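J'ai testé le kit de collecte Grukix pendant trois mois : mon avis

Publié le 2 février 2021 par Safta Neagu

Bon, je vous avais promis un retour sur le Grukix, alors allons-y, et désolée d'avance pour la longueur ! Pour ceux qui prennent le train en marche : c'est un kit pour enregistrer des démonstrations de manipulation. Une pince à deux doigts, une petite caméra au poignet, une poignée de téléopération et le logiciel qui va avec (Gestura, vendu avec mais utilisable à part). On guide le bras à la main, tout s'enregistre, et à la fin on a des épisodes prêts à donner à manger à la politique. Je l'ai commandé en novembre et je m'en sers presque tous les jours depuis, surtout sur du textile.

Le montage d'abord. Comptez une soirée, avec un tournevis correct, parce que celui de la boîte est une plaisanterie. La notice saute l'étape du serrage du support de caméra, et moi j'ai perdu 118 épisodes comme ça : le support avait glissé d'un poil et le point de vue n'était plus le même du début à la fin de la journée. Poubelle. Mettez un trait de feutre sur la bague, vous me remercierez.

Côté pince, j'aime beaucoup. Les bouts sont étroits et arrondis, on arrive à attraper un coin de tissu sans embarquer toute la nappe, et le retour dans la poignée est assez fin pour sentir qu'on tient une épaisseur ou deux (enfin, moi je le sens, Brijesh Tiwari, qui a fait la moitié des démos avec moi, jure que non). Sur les tissus tout mous, genre vieux t-shirt, c'est plus pénible.

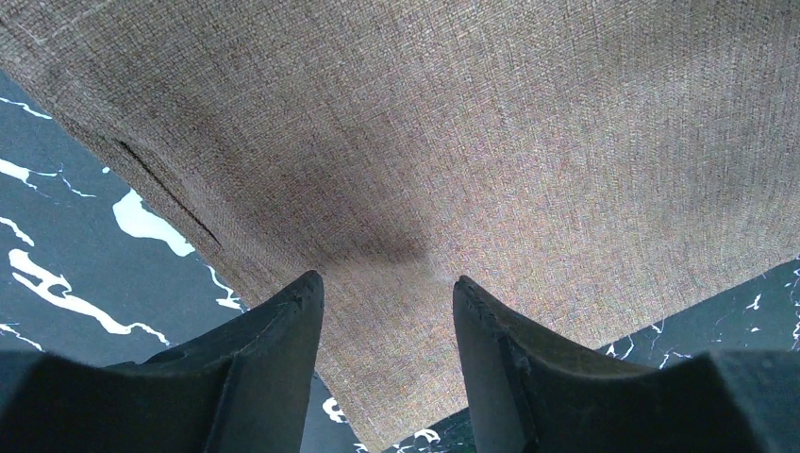 La caméra de poignet, c'est pour moi la vraie raison d'acheter ce kit. On voit le grain du tissu, les plis, les bords, et les doigts restent toujours dans le champ, donc le modèle apprend où ils sont par rapport au coin à saisir. Par contre les doigts sont flous à la base, la mise au point est fixe et il faut vivre avec. Pour ce que j'en fais ça ne gêne pas.

Gestura maintenant… j'ai un avis plus mitigé. L'enregistrement est solide, jamais un plantage en 909 épisodes gardés. Mais le tri, quelle galère ! Pas de raccourci clavier pour marquer un essai raté, il faut ouvrir un menu à chaque fois. Et l'export découpe tout en paquets qui peuvent aller jusqu'à 400 épisodes, sans qu'on puisse choisir lesquels vont ensemble. Petrică Matei m'a passé un script qui recolle le tout, je le mettrai en lien dès qu'il l'aura nettoyé.

Deux conseils si vous vous lancez. Variez la position de départ du tissu, vraiment, jetez-le sur la table au lieu de le poser joliment. Et gardez les démos où vous rattrapez une prise manquée, ma première politique ne savait faire que des gestes parfaits et restait plantée au moindre raté.

Face au Ralatlow que j'avais avant, rien à voir pour le confort, j'ai moins mal au poignet après une heure. Le Ralatlow garde un meilleur logiciel, par contre.

Ma note : 4 sur 5. Le point en moins, c'est pour le menu de tri. Et le tournevis, tiens.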